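How we plan the robot's jobs on a simulator before it ever reaches the break room

When the arm arrived at our Skirkamcombe workshop I figured I'd be learning to program it. Mostly I've been learning how to write down what people do all day, which is a lot harder! We rent out furnished rooms and kitchens for training courses, and after every course somebody has to put everything back. That somebody was usually Mattes Rothe or me. Now part of it is going to the arm, and since a few of you at the Lernberg site are about to go through the same thing, I'm writing up how we set up a new pick-up task, from first list to first real run.

You don't need to be a programmer. I'm not one. You do need somebody who has done the job by hand, and you need to give them paid time for this (more on that at the end).

Step 1. Follow the person, not the job sheet

Our job sheet for a room reset had 16 lines on it. I spent a morning walking behind Mattes with a notepad and found he did a whole bunch of things the sheet never mentioned. He checks chair seats before he pushes chairs in. He picks up cutlery by the handle end and turns it over to look at it. None of that was written anywhere, so the arm would have known nothing about it.

Write down every grab, in order, and where the thing was when it got grabbed. Don't tidy up your notes yet.

Step 2. Sort the grabs into three piles

Ours are "arm," "person" and "argue about it later." Anything small and solid that sits still goes in the first pile. Anything with food stuck on it stays with a person for now. The third pile will be the biggest one, and that's fine.

Frauke Ostermann, who runs our schedule, sat in on this part. I'd really recommend having that person there, because the piles decide who is on shift and for how long.

Step 3. Build the room in the simulator

Keep it rough. You want the table at its true height, the chairs where people leave them, and a handful of objects that are annoying in different ways. Long thin things are good, and so is anything rounded. Then put one object somewhere other than the table. We always use a chair seat, thanks to Mattes and his habit.

Save the room under a plain name. We have one called Jellen, after the training room it copies, and another called Kramer. Please don't call yours "test new final" like I did.

Step 4. Do the awkward pick first

It's tempting to start with whatever is out in the open on the tabletop. Start with the chair instead. The arm has to get down past the table and stay clear of the backrest, and if your base is in a bad spot you'll find out right away.
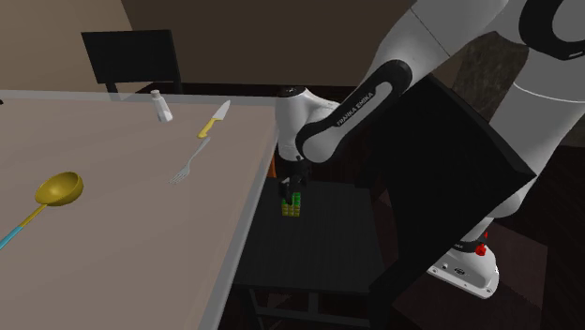

The chair seat pick in the simulator, gripper over the cube. The cutlery and the ladle are left for later runs.

Look at the whole arm while you do this, all the way back to the base. I used to stare at the gripper and miss an elbow heading for the furniture. Turn the view, run it slowly, turn the view again. If it only clears the chair from one angle, move the base and go back to the start of this step.

Step 5. Run it a lot, then read the failures

We do 2000 runs overnight with the objects shifted a little each time. On our first proper batch, 380 of them failed, and I was pretty glum until I sat down with the list. Most were the same mistake – the gripper coming in too low next to the table edge. One change to the approach height and the next batch looked much better.

Have the person from step 1 look at the failures too. Mattes spotted 2 kinds I'd have scrolled right past.

Step 6. First real run, with the job's owner at the stop button

I mean the person who used to do the work. They know what wrong looks like sooner than anyone. Go at low speed and use objects you can afford to drop.

What changed for us

Mattes still resets rooms, but he spends the first part of his shift going over the overnight list and the rest on the stuff the arm can't handle. He likes the list and is not crazy about the extra screen time. We moved his start later, and his hours and pay stayed the same, and I'd get that in writing before step 1 – we only did it in November, after some pretty tense coffee breaks. If you want our blank grab sheet, ask Frauke for it and she'll send it over.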